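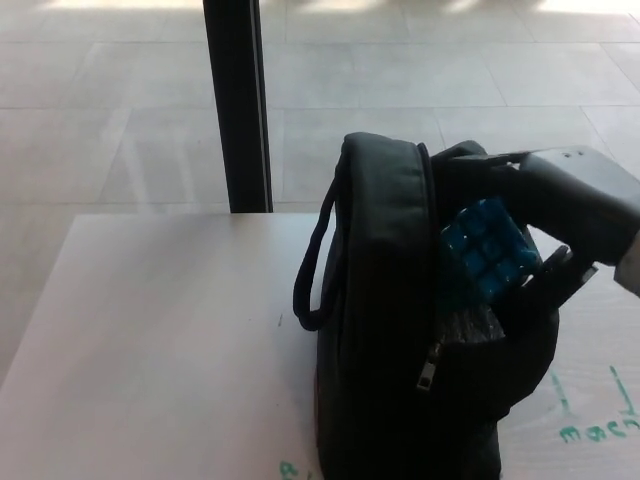
Walk-through checklist, returns bench, Salurton building
Cell: Evotow arm, bench 2
Shift: Saturday, early
Checked by: Wian Rampersad
Comments read and added to by: Thabiso Mabaso (floor rep)

Marks: OK / Fix / Open. Open means I could not settle it on the floor and somebody above me has to.

1. Stop button within reach of the person at the bench
OK. Pressed it twice. Arm held still both times.

2. Stop button within reach of the person feeding the bench
Fix. Same finding as October. The feeder has to walk past the arm to get to it. Fourie's answer last time was that the feeder "is not considered an operator." The feeder has hands, so I am marking it again.

3. Gripper fingers: wear, loose screws, sharp edges
OK. The lower finger tip is narrow and I would like it on the list of things people are warned about on day one. It is not on the list now.

4. Bags presented upright and open
Fix. The arm is sold as unpacking and repacking customer returns. Opening the bag and standing it up is still done by a person, for every bag, and the job sheet does not mention it. If it is part of the work it should be in the time allowed.

5. Loose wrapping inside bags
Open. Crinkled plastic in the main compartment gets in the way of the fingers. Pickers used to pull it out without thinking. Who does it now, and is the arm stopped when they do? I asked three people and got three answers.

6. Bench surface clear of anything not in the job
OK. Green marker writing on the top needs to be either made official or cleaned off. New starters ask what it means and are told different things.

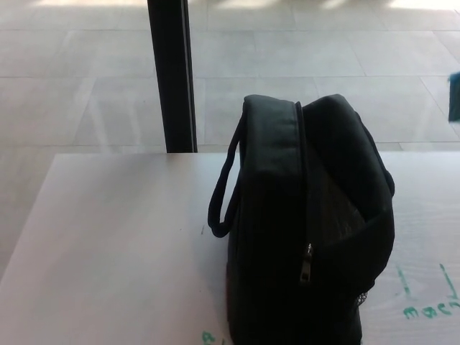
Item 7: black bag on the bench, zipper pull and side handle.

7. Straps, handles and zipper pulls
Fix. A handle that stands away from the bag is something a finger can hook, and that goes for both kinds of finger. The vendor sheet says handles should be "tucked where possible." Tucked by whom? Write a name or a job title in that box or take the line out.

8. Glare
Open. Strong sun on the floor tiles behind the bench, and black bags go very dark against it. Hard on the eyes over a full shift. Evotow says the arm is not bothered. I was asking about the people.

9. Lifting and twisting
Open. The claim in the business case is less bending. There is less reaching into bags, I will give them that. There is more turning from cart to bench, because the feeder now keeps pace with the arm. No one measured it before the change, so no one can say it got better.

10. Staffing on the bench
The target on the wall is 600 items a shift. The log I was shown has 174 handed back to a person to finish. Those are small jobs and odd ones – stuck zippers, things wedged at the bottom – and they land on one worker, who is also the feeder. Mark it Open.

11. Training records
Fix. Two names missing. The Ollomham people who cover weekends were shown the bench but not signed off.

12. Incident book at the bench
OK. Present, with a pen.

Comment from T. Mabaso: I agree with 2, 4 and 10. On 9, people have told me their shoulders feel better and their backs feel worse. Please put that in as they said it. Also, the pay grade for the bench was dropped when picking became "minding." I know this is a safety form. I am putting it here anyway as the other form has no box for it.

Reply from W.R.: Left in.

Work order for items 2 and 11: 3542. Items 4 and 7 go back to Fourie. Next check at the start of the early shift, with the feeder present this time.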